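Notebook, January, afternoon into evening

Planner tooling day, mostly. I came in wanting to finish the grasp scoring and instead spent the first half fighting the replay tool, which was silently dropping every log longer than 50 seconds. No error, no warning, just a shorter file! Gearóid Egan found it in the end (a buffer limit left over from when we only logged joint states). He has pushed the fix to Inis, so pull before you replay anything from this week.

OK, so contact. The old behavior in Wirkirora was to plan down to the target pose and trust the position controller, and that's fine until the depth estimate is a few millimeters off and the arm happily tries to push through the table. I swapped the last segment for a guarded move: plan in position down to a standoff, switch to the compliant controller, creep until the force estimate crosses the threshold, hold. Simple enough on paper. The trouble is the switch. The first 9 tries all tripped the threshold at the moment of handover, because the filter was still carrying the acceleration from the segment before. I now reset the filter state on the switch and ignore the first three samples, and the false trips are gone. I don't love the magic number. It stays for tonight.

Also: the control loop runs at 1000 Hz but the perception node was blocking it whenever it published a full cloud. Moved the cloud to its own thread. Much happier! 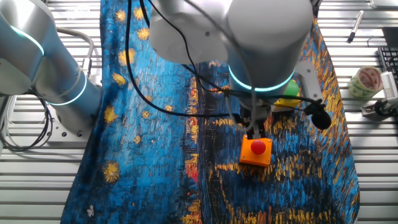 Perception is the part I'm least happy with. The segmenter does well on plain tabletops and then goes to pieces on anything busy, and the starry night cloth is about as busy as we own — all those yellow bursts and red streaks come back as little object candidates with perfectly confident scores. The orange box with the red button survives because it has real height over the background, so I'm going to weight the depth edges more and let color count for less. Not sure yet what that does to thin things like tape or a marker. Will try it on the Stuvden logs first.

Still open: the Schumacher config loads the old gains if you start it from the launcher, so start it from the terminal for now. Gearóid wants the threshold as a parameter, and he's right, I'll do it in the morning. Filter reset needs a test too.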